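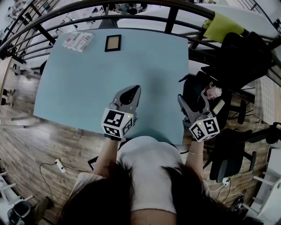
Small office backups after a ransomware scare - what are you all doing?

Hultbridge Small Business Tech Forum > Security and Backups

paperclip_mo
Hi everyone, long-time reader and very occasional poster. A dental supply place two doors down from us in Flellotport got locked out of all their files in December, and it has put the fear into my boss (and into me, if I'm being fair to him). We have 124 mailboxes, one file server, and a backup drive that stays plugged into the server day and night. I've been told that last part is bad. We got a quote from Heltell for managed cloud backup and it comes to $829 a month, which made my boss go very quiet. Is that a normal sort of price? And is there something sensible I can do in the meantime, while he thinks it over?

oldcoax
Welcome, and good on you for asking before anything has gone wrong! Please unplug that drive tonight. Anything the server can write to, the ransomware can write to as well, and the backup is usually the first thing these people go looking for. Buy two more drives, rotate them, and keep one at somebody's house. I ran a 30-person shop that way for years and slept fine.

tern_and_gull
I'm going to disagree with oldcoax a little, with all the affection in the world. Rotating drives works beautifully right up until the person who does the rotating goes on vacation. We found ours had been sitting in a desk drawer for most of a summer. I'd pay for the cloud copy, but ask Heltell whether it's immutable, meaning that even an administrator can't delete it for a set number of days. If they can't answer that in plain words, keep shopping.

oldcoax
Fair point about vacations, I'll give you that one. I still say $829 is steep for a single server. How much data are we talking about, paperclip?

paperclip_mo
Just went and looked - some 500 GB, and I suspect a good part of it is old catalogs that could go. The drive is unplugged now, by the way, and sitting in my tote bag.

bramble77
Then I'm with oldcoax on the price. For 500 GB I'd expect you could do it yourself for a good deal less, if you don't mind being the one who gets the phone call. We use Araya for ours and pay $200 a month, though support is email only and they take their time. Heltell is probably charging you for a person who picks up at 2 a.m., and only your boss can say what that's worth to him.

tern_and_gull
And can I add, before everyone gets carried away with storage: turn on two-step sign-in for all those mailboxes. Every last one, including the boss, including the shared one at the front desk that has the password taped under the keyboard (we all have one). It costs you a grumpy week and it closes the door most of these crews walk through.

oldcoax
Agreed completely, and I'd do that before spending a dime on anything else. Also try a restore. Pick a folder, pretend it's gone, and bring it back onto a different machine. I did my first one after four years of backups and it failed on a permissions error - I felt about two inches tall.

bramble77
Mine failed too, the first time. Write down how long it takes while you're at it, your boss will want to know that number.

paperclip_mo
You are all very kind, thank you! Two-step sign-in starts with my own account this afternoon, and I'm asking Heltell about the immutable part. I'll try the restore on the catalog folder first and post how long it took.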